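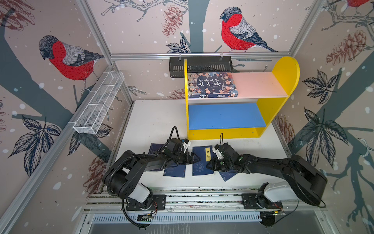

Ragnheiður Toft
Member, posted in Home & Shop Automation

Can a two-arm setup shelve paperbacks yet?

I look after the reading room at Tuvdale, with 1054 titles on low shelves. Every evening the tables are left covered in thin paperbacks, many of them Chinese classics in near-identical dark blue covers. Putting them back takes me 30 minutes.

I am trying to find out if a pair of small tabletop arms with parallel grippers could do any of this unattended. The books start flat on a smooth white table, sometimes overlapping. The shelf is a small two-level one directly behind it. Speed is not important. Bent covers are.

Specific points:
1. Can a gripper pick up a thin book lying flat without a suction cup?
2. Can it tell one blue cover from another?
3. What happens with a book that is already leaning in a bin or against a divider?

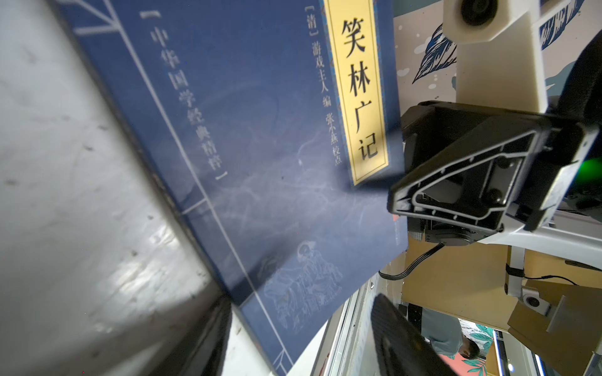 On point 2, the title label is the only part I would trust. The yellow strip with 笑林广记 in large black characters should be readable at close range by a wrist camera. The small white text beside it I am less sure of, and glare on a scuffed cover makes it worse. Lamp placement can be changed if that helps.

Budget is limited. Used equipment is fine.

Briem

1. Yes, with conditions. A parallel gripper can't get under a flat paperback in the middle of a table. The usual method is to slide the book to the table edge until 3 cm overhangs, then pinch it. With two arms, one can press and drag while the other grasps. Overlapping books have to be separated first, and that is where most attempts fail.
2. Character recognition on a large printed label is routine if the book is held still. Read it after the grasp, with the label turned away from the lamp.
3. Leaning is easier than flat. The edge is exposed.

I ran 300 picks on my own bench with thin manuals. Flat singles were good. Stacked pairs were poor, and 8 covers were creased. Inserting between two upright books is harder than any of the above. If your shelf allows it, lay them flat.

Wotberg

just get a return cart and let people put them back themselves

Staltuvness

Agree with Briem except on the lamp. Use diffuse light from two sides and leave it fixed. Also check finger pad texture. Coarse ridges mark soft covers if the grip force is set too high, so start low and raise it until the book stops slipping.

For unattended use every evening I would say no for now. For supervised use, sorting singles into flat piles by title, yes.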